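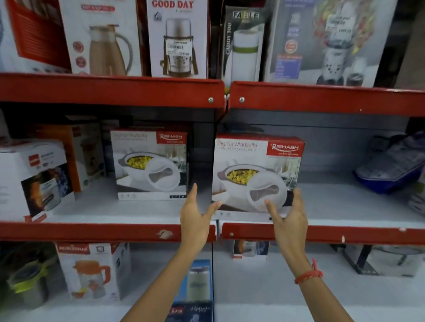
Rishabh Sigma Marbella insulated casseroles on the shop shelf, next to other boxed kitchenware.

Insulated casserole for a small household: my review after one winter and spring

I was looking for a casserole of this type for a long time. In our flat we are not eating all at the same hour. I finish my work at five, my husband comes home later, and our daughter has swimming training on Friday and then she is hungry at a time when everything on the cooker is already cold. Warming the rice again in the microwave makes it dry, and I do not like to wash one more bowl. So I went to the kitchenware shop in Trollden and came home with the Sigma Marbella from Rishabh.

The price. I paid 769 on the shop receipt. The same week I saw an insulated pot from Zelcombe for 1087, with a glass lid, and a simple one from Flarnel for 733. The difference between Flarnel and mine is so small that I did not think about it very much. The Zelcombe is nice to look at, but a glass lid in my kitchen has a short life.

What is on the box. The photograph on the front shows a white casserole with a dark rim and a white lid, and the food inside is yellow. I mention this because a friend asked me if it is better to choose from the picture or to ask to open the box. I would say ask. I did, and the seller was very patient. I wanted to put my hand on the rim and to try how the lid sits, and no picture can tell you this.

How it keeps the food. I made a small test at home with a kitchen thermometer, always with boiled rice and always with the lid closed. After one hour the rice was still too hot to eat quickly. After three hours it was pleasantly warm, and I would serve it to a guest. After five hours it was only lukewarm, and I do not recommend to keep food so long in it anyway. If you first pour hot water inside, wait a few minutes and then empty it, the result is clearly better. With a half-full casserole everything goes faster, so please do not buy a big one for two spoons of soup.

For flatbread it is also good, but put a cotton cloth under and over the bread. Without the cloth the steam goes back down and the lowest piece becomes soft like wet paper. I learned this on the first evening.

The lid. It has an oval opening for the grip, and my fingers fit well, also with a thin oven glove. With a thick glove it is less comfortable. My old casserole from Rätsep had a round knob on the top, and this knob was always in the way when I wanted to put something above it in the cupboard. Here I can put two plates on top - a small thing, but I notice it every day.

Cleaning. I wash it by hand with a soft sponge. Turmeric left a light yellow shadow on the inside of the lid. It became weaker after I left it one afternoon near the window, but it did not disappear completely. If you cook a lot of curry, maybe a white lid is not your best choice. Under the rim some water stays after washing, so I let it dry upside down on a towel until the next morning.

What I do not like. It takes more place than you expect for the quantity of food it holds, as the walls are thick. I had to move my mixing bowls to another shelf. Also the paper inside my box had very few words about care, and I would be glad for one more page.

I have used it nine times in May alone, mostly for rice and lentils, and twice for potatoes which we took to my mother-in-law by bus. It travelled in a shopping bag and nothing came out, but I held it straight on my knees the whole way.

I give four stars from five. The missing star is for the yellow shadow on the lid.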